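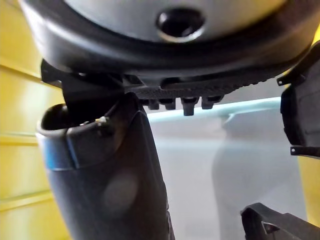

Curonik Hand Kit, pair: eight weeks in a shared workshop

I'd been going back and forth on the Curonik hands since last fall, and in the end it was a cold, dull Thursday and a second cup of coffee that pushed me over. I'm glad I did, mostly, and I'll get to the mostly. If you only want the short version, they are good hands with a manual that seems to have been written by three people who never met, and you should order extra screws.

A bit of background for anybody new to these pages. I rent bench time at Lukimton, the shared shop on the far side of the rail yard (ring the bell twice, the first ring never works), and for a good long while I've been putting together a two-armed robot there with whoever is willing to hold the other end of things. The arms are a Tomoana set I bought secondhand. The control board and software are from Relbridge. Up to now the hands were a pair of simple two-jaw clamps I'd made myself, and they were fine for blocks and boxes and hopeless for anything with a curve to it. The job I keep coming back to is black shoe-shaped trays: pick one up, carry it over, put it down in a bin, go get the next. It sounds like nothing. With jaw clamps a tray would spin in the grip like a weathervane, and I spent most of last winter chasing trays across the carpet.

So, the hands. They come in one carton with the left and right packed separately, plus a bag of hardware, a bag of smaller hardware, and a third bag I still haven't found a use for. Four fingers and a thumb on each, black, with metal at the knuckles, and a feel in the hand (sorry) that's a good deal more solid than I expected from the product page. I got them on sale. The wrist adapters are sold on their own and cost me $186 for the pair, and I do think that should be printed in bigger letters somewhere before you get to the checkout. Without the adapters you own two very handsome paperweights.

Putting them on took me four evenings, and I'm a slow and chatty builder, so take that for what it's worth. The first evening went entirely to the left wrist. The adapter plate has two sets of holes and the manual shows only one of them, on a drawing of the right hand, viewed from the back. I had it on upside down, took it off, put it on upside down again, and went home. The second evening I started with the right hand and everything made sense, and then I just did the same thing mirrored. If I could change one line in that manual, it would say to begin with the right.

Cables are the other thing to think about early. The ones in the kit are long enough for an arm that hangs at rest and a touch short for an arm that reaches up over its own shoulder. I left a loose loop at the wrist and ran the rest down the outside of the forearm, and I've had no trouble with it since. My first try was a tidy, snug run along the inside, all zip-tied and lovely, and it pulled its own plug out the minute I turned the wrist. Leave slack! More than looks right.

Then you get to the setup routine, and I have to say I loved this part. You tell the Relbridge software which hand is which, and it takes you through open palm, thumb across, then each finger by itself, and you nudge a slider until the finger on the screen and the finger on the bench agree. I did the thumbs twice. The thumb is where all the character is in these hands, and a thumb that's off by a hair will make every grasp lean.
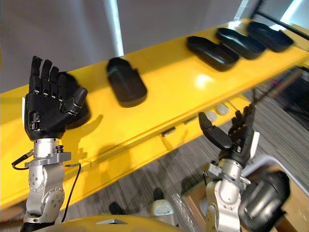 Etelka Takács wrote to me after the first half of this review went up, and her experience with the thumbs was a fair bit worse than mine. She says her left one drifted every time the shop warmed up in the afternoon, and she ended up redoing the setup each day before lunch until Curonik sent her a replacement. She also thinks I'm too easy on the manual. On the second point I'm not going to argue with her.

I haven't had the drift myself, but I work evenings and our heat goes off at six, so I may simply never have given it the chance. If you're in a warm garage in July you might want to ask Curonik about it before you order. They do write back, I'll give them that, and the person who answered me seemed to have used the thing.

Now, how do they do with the trays? So much better than the clamps that I felt a little foolish about last winter. The trick, which I came to by way of a lot of dropped trays, is to let one hand do the holding and use the other one to steady. I'd been trying to have both hands squeeze equally, like you'd carry a watermelon, and the tray would pop out the top. With one hand wrapped low around it and the other one just leaning on the side, it stays put. The curved pieces with grooves down the body are easier than the plain ones, I suppose for the same reason a jar lid is easier with ridges on it.

The fingertips are a bit slick for my taste on anything glossy. I put some white padding on the right side and it helped a great deal, and if you try it, put on less than you think, as my first attempt was so thick the fingers couldn't close. A softer tip really ought to come in the box at this price. I'd trade the mystery bag for it in a heartbeat.

Noise is very reasonable. There's a small whir when a finger moves and a sort of sigh when the whole hand opens, and the woodworkers on the other side of the wall have never once complained, though they're running a planer over there, so perhaps they aren't the best judges. Holding a pose for a long time does make the palm warm. I let mine rest open between runs, out of habit as much as anything.

Small parts are still beyond me. I have some little discs and square blocks on the shelf that I'd hoped to sort with the same setup, and picking a flat disc up off a flat surface with these fingers is a comedy. You can slide one to the edge of the shelf and pinch it there, and that's as far as I've gotten. Anything with a rim, the hands handle nicely.
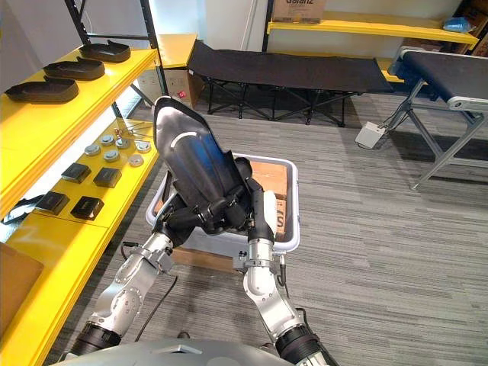 Can you swap the hands back off if you need the clamps for something else? It takes a few minutes a side once the adapters are on, and the software remembers the old settings so long as you saved them under a different name.

I didn't, the first time, and lost an evening to it. Save them before you so much as open the Curonik carton.

A couple of leftover things. The screws on the back of the palm want checking after the first week, mine had both backed out a little on the right hand, and a dab of threadlocker took care of it. The spare finger joint in the kit fits either hand, though the packing slip says left only. And the storage tray they come in is worth keeping if you ever have to ship one back, so don't let anyone at your shop flatten the carton (ours got flattened, and I've been wrapping things in an old sweatshirt ever since).

Would I buy them again? I would, on sale, with the adapters in the same order and my expectations about the manual set good and low. For somebody with a pair of Tomoana arms and a steady supply of awkward, curvy things to move, they've been a real pleasure. If all your work is boxes, keep your clamps and spend the money on a better bench light. I'm going to try the softer tips from the April parts list next, and I'll add a note down here when they've had some use.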